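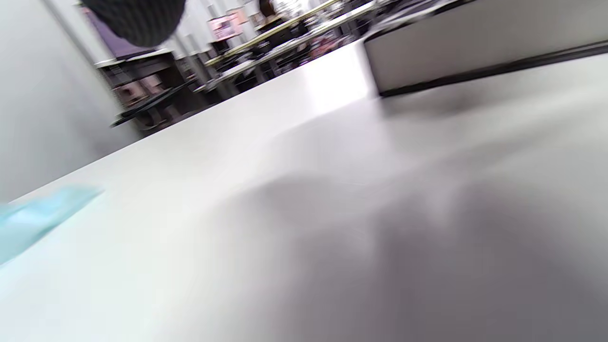 4. Preparing the Plinham travel safe for the first guest

Each room of the hotel receives one Plinham safe, and it must be set up before the room is sold. Carry the safe to a table with a smooth, pale top and enough free surface, so that small screws are easy to find again. Take the master code from the card of your property. If you have lost the card, ask Ingrid Ambrose at the Mirner service desk, extension 2337.

1. Open the door with the emergency key and insert the four batteries.
2. Press the red button inside the door one time. The display shows 1175.
3. Type the master code and press LOCK within 25 seconds. If you are slower, the safe returns to step 2.
4. Close the door, type the master code again and check that the door opens.
5. Write the room number on the label and put the safe in the wardrobe.

Note: The Hakala and Jondell wings have older wardrobes. In these rooms use the short bolts – the long ones come through the back panel.

Caution: Do not leave the emergency key inside the safe. Keep it at the front desk.

The batteries are good for 4000 openings. When the display shows LO, change all four on the same day, also when the guest is still staying in the room. The guest code remains in memory during the change.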